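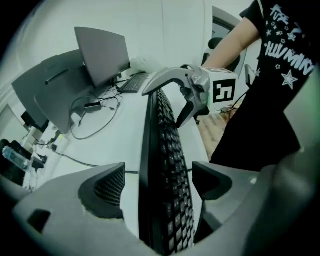

**Tarun Kaushik**

Re: Fostby pair, is anyone using it for two-handed work?

Orvokki Eskola wrote:

> Hi all,
>
> We're thinking of getting the Fostby hand-held grippers from Orkitow, the two-hand set. I've read the product page twice and I still can't tell how well it does when both hands are on one object. Everything they show is one hand picking up one cup. Our work is clearing and resetting desks, so keyboards, monitor stands, cables, the stuff people leave lying around.
>
> Specific questions:
>
> 1. Do the two hands lose track of each other when they get close or when something sits between them?
> 2. How do the finger pads hold up? Veikko said the old ones peeled.
> 3. Can a person who hasn't done this before get usable recordings on the first day?
> 4. Is it worth paying for the Skideo processing or do you run your own?
>
> We'd want to decide before the end of August.
>
> Orvokki

Hi Orvokki, hi everyone,

Yes! We've had the pair for a while now and I've been meaning to write something up, so you've given me the push. Short version is that I really like it, I'd buy it again, and there are two or three things I'd want you to know before you spend the money.

We do almost the same work you do, by the way. Our longest task list is called "desk reset" and the keyboard is my favorite item on it. The photo at the top is the one where the keyboard is held up on its long edge with a gripper toward each end, with the usual pile of cables and adapters around it. I love this task because it punishes sloppy hands right away. If one side twists, the other side feels it, and you can see the keyboard start to lean in the wrist video before the person notices.

**Tracking.** This was the thing I worried about most, same as you. The cube with the square markers sits out to the side of the body, and as long as the other hand's camera can see one face reasonably flat, the relative pose is very steady. A long object turns out to be the easy case! The hands stay far apart and facing each other. The hard case is folding, or passing something small from one hand to the other, where the cubes swing out of view and you're relying on motion sensing alone for a second or two. On our last batch we had 838 episodes and 101 of them got flagged for a tracking gap. Most of those were hand-to-hand passes. I think I only threw away a handful of keyboard ones, and a couple of those were my fault for letting my forearm get in front of the marker.

So, tip for whoever trains your people: elbows out. It feels silly for the first ten minutes and then it's just how you stand.

**Pads.** Veikko is right about the old ones, and ours aren't perfect either. The dark curved pads with the little square mesh grip beautifully on smooth plastic, and I would not go back to plain foam. But the lower border gets ragged, and once it's ragged it wants to catch on things with sharp corners. We change them when the edge starts to lift. The spares come in a bag with no instructions and there is a right way around, so mark the first one with a pen before you peel it off. Dragica Kadrić on our side worked out that pressing the new pad down with the jaw closed on a rolled-up dish towel gets a much flatter bond than using your thumb. I haven't had one come loose since.

Keyboards in particular: go for the frame and keep off the keys where you can. We had one where a keycap came off in the jaw, and the recording is fine right up to that moment, which was sort of fun to watch but no good to anybody.

**First-day recordings.** Better than I expected. Vinzenz Bühler came over to us with no gripper experience at all and did 104 episodes in an afternoon, and we kept nearly all of them. What takes longer is getting people to slow down at the start and the finish. The trigger is light (lovely, no sore hand after an hour) and everybody snaps it shut at first. You want a slow close. I have new people do the water bottle for a bit before they touch anything with a cord on it.

Also, please don't tidy the desk first. I know it's tempting. Our early recordings were all on a bare table and the policy we trained on them fell apart the first time there was a power strip in view. Now we leave the cables, the adapters, the bags, whatever is there. The recordings got messier and the results got a lot better.

**Skideo processing.** We paid for one round of 3,000 minutes and then moved to our own pipeline, so take this as half an answer. Their sync between the two hands was excellent, I have no complaints at all about that. What bugged me was that when an episode failed you got "rejected" and no reason, and I wanted to see the reason so I could fix how we were working. If you don't have somebody who likes writing scripts, pay for it. If you do, the raw files out of the Fostby are clean and well labeled and it took me less than two weeks of evenings to get something running. I can share what I have, it's ugly but it works on our machines.

Stuff I'd still like Orkitow to change:

- The wide lens is great for context, but the corners are so bent that you can't judge whether anything out there is straight. A second calibration sheet in the box would help. Ours got coffee on it.
- The strap only has two useful positions. Big hands and small hands are both a bit unhappy.
- The charging light is on the side you can't see when it's docked.

I asked about the strap and they said a longer one is coming. No date.

If you want to try before you buy, the people at Ait Brahim have a set and they've been very generous about letting visitors have a go with it. Bring your own worst keyboard, preferably a heavy full-size one. Or come to us, we can do an afternoon any time in August and you can take the files home and run them through whatever you like.

Veikko, if you're reading, did you ever get the replacement jaws? I'd like to know if they fit the newer body.

Tarun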